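The Horkberg 58 Pole Pruner

My honest write-up of the long-reach pruner I use most, with what's in the box and how to look after it
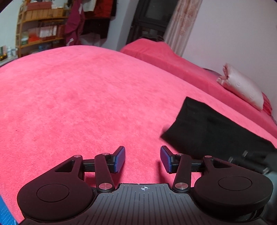 I've been cutting back other people's trees for a good while now, and for most of that time I hated pole pruners. They wobble, the rope snags on every twig going, and by the end of a morning your neck feels like it's been put on backwards. So when I say I like the Horkberg 58 enough to sell it, please take that as coming from a proper grump!

I keep it in stock alongside the Odoi hand tools (more on those further down) and it goes out to people with one or two awkward fruit trees as often as it does to folk with a whole hedge line. If you've got an old apple that shot up while you weren't looking, you're the person I had in mind.

What you get

The pole comes in two sections that lock together with a twist collar. On the top end there's a bypass cutting head, the sort where one blade slides past the other like scissors, and a curved saw blade that bolts on beside it when you want it. You also get a canvas sleeve for the saw, a spare rope and a small spanner that I'd tie to something straight away (mine lives on a nail by the shed door, after the first one vanished into a pile of leaf mould).

The short details:

Price: £87, rope and saw blade included
Sections: 2
Cutting head: bypass, pulled by rope
Saw: curved, cuts on the pull stroke
Spare blades: in stock, ask me

How it feels to use

The thing I noticed first was how little it whips about. Cheap poles bend when you pull the rope, so the head drops off the branch just as you're about to cut, and you end up chewing the bark instead. With the 58 I can hook the head over, give one steady pull and the twig comes away clean. Clean cuts heal over better, and ragged ones let all sorts in, so it does matter.

I use the bypass head for thin stuff and swap to the saw once a branch gets thicker than my thumb. You could probably force the bypass through something bigger, but please don't — that's how blades get twisted, and I end up with a sad parcel coming back to me. With the saw, let the weight of the pole do the work and only put effort in on the way down. And do a small undercut first on anything with a bit of weight to it, or it'll tear a strip down the trunk when it goes.

My one moan is the collar. It needs a firm twist, firmer than you think, and with cold hands in the morning it can be a pig. I've taken to wearing rubber-palmed gloves for that bit and taking them off again afterwards.

Where not to use it

Never near power lines. The pole will carry current, and a tree that touches a cable is a job for the power company. Don't stand on a ladder with it either. It's a long-reach tool, it's made so you can keep both feet on the grass. Stand to one side of whatever you're cutting, wear eye protection and a hard hat, and if the branch is big enough to worry you, ring somebody who does it for a living.

Looking after it

Wipe the blades down after each tree, and if you think there's disease about, use a disinfectant before moving to the next one. I finish off with a rub of Lustine, a light oil that doesn't go gummy, and I put a drop on the pivot bolt too. Grit in the collar will make it stick, so give that a brush out now and then. The bypass blade can be sharpened with a fine stone (bevelled side only), but the saw can't, so when it gets tired just change it.

Store it flat or hung from both ends. Mine stood in a corner for one whole winter and I'm sure it has a slight lean now, though I may be imagining it.

Ordering

I send poles out by carrier, as they're too long for the ordinary post. If you're close enough to collect, even better, and you can have a go on the old plum out the back before you decide. We ran out in October when everyone remembered their pruning at once, but there's a fresh lot on the rack now. Leave your plums and cherries until summer though, whatever you buy!

You may also like

Odoi folding pruning saw
Odoi bypass secateurs, small hand
Herkisix tree ties and stakes
Lustine blade oil
Spare rope for the Horkberg 58

Last updated: Nov 12, 2021

Contact | Delivery and returns | Copyright, all rights reserved | Back to top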